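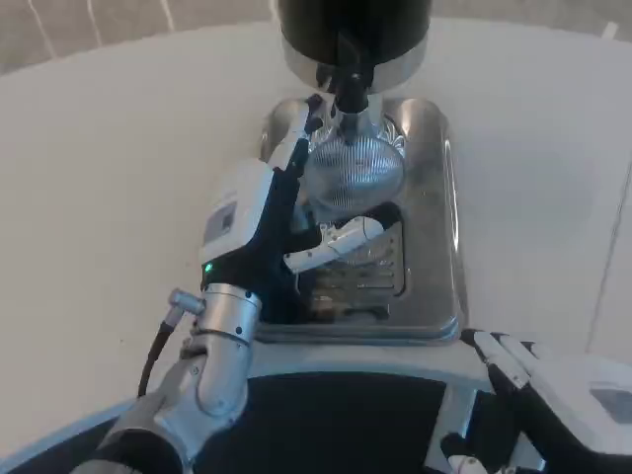

Ticket 814: spare hands and grinder, coffee cell
Raised by: Marisol Ruiz-Ortega
Status: waiting on purchasing

09:15 Need a budget line for fingertip covers before June. Getik sells them in packs of 5 only. Current stock is one pack.

10:40 Getik confirm 15 working days for covers. No loan stock for complete hands. Asked for a price on one spare left hand, cable included.

14:05 Vitine quote for a second grinder received. Drip tray priced separately. Queried.

14:30 Order for covers drafted, two packs. Hand and grinder held until both prices are in.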